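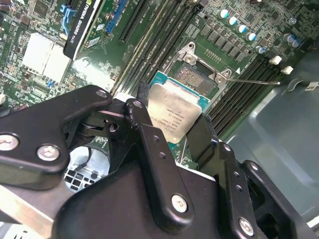 Grumov Pulled CPU + Board Sets - server type, socketed, used

Sold by Brundden Parts. Used / pulled from working machines unless the listing says otherwise.

What you get

One desktop processor, one green server-style motherboard to match. Load plate and lever on the socket, memory slots next to it. No RAM, no cooler, no case, no power supply. No paste either, buy a tube.

Condition

Used. Metal lid on the CPU will be dull, may have light marks, old paste cleaned off. Printing on the lid still readable on most of them - if you need a particular stepping ask BEFORE you order, we don't open bags after they are sealed. Boards are dusted and looked over under the bench lamp. Bent pins go in the scrap bin, not in your box.

Board options

Tanui - standard board, most people want this one
Olel - same socket, longer, check your case first!!
Board only - pick "no CPU" in the drop down
CPU only - ships in a clamshell, not loose in a bag

Fitting notes (people keep asking)

Power off, cord out. Touch bare metal on the case.
Lever out from under the hook, swing it all the way up. Then lift the load plate.
Don't touch the contacts in the socket. Don't blow on them. Don't wipe them with anything.
Hold the chip by its edges. Line up the corner mark and the notches, then set it straight down. Level, no sliding.
It should sit flat under its own weight. If it rocks, lift it straight back out and look again.
Plate down, lever down, lever under the hook. Lever will feel stiff, that's normal. Chip should not need pushing at any point before this.
Paste, cooler, fan plug. Then memory - slots nearest the socket are not always the first ones to fill, see the sheet in the box.

No picture on first boot? Reseat the memory before you write to us. Fixes most of them. After that clear the CMOS and give it a few minutes, these boards are slow to post the first time.

Shipping

Goes out Monday if the order is in by Friday noon. Antistatic bag, foam, double box. Keep the foam and the socket cover, you need both for a return.

Returns

3 months on board and CPU. Bent contacts are not covered once the socket cover is off - sorry, no way for us to tell who did it. Wrong item is on us, we pay the label. Changed your mind, you pay the label.

Bulk

Trays of bare CPUs for recyclers and refurb shops, 1,000 or 2,000 pieces. Price on request. Bulk is sold as is, untested, no mixing with the single sets above and no warrenty. Pick up is fine, bring your own pallet jack, ours is out on loan.

Stock

Tanui sets in stock. Olel boards low, more comming in October. Listing gets updated when the shelf does - if the button says add to cart we have it.

Related: CPU coolers, ECC memory, socket covers (bag of 3), thermal paste, rack rails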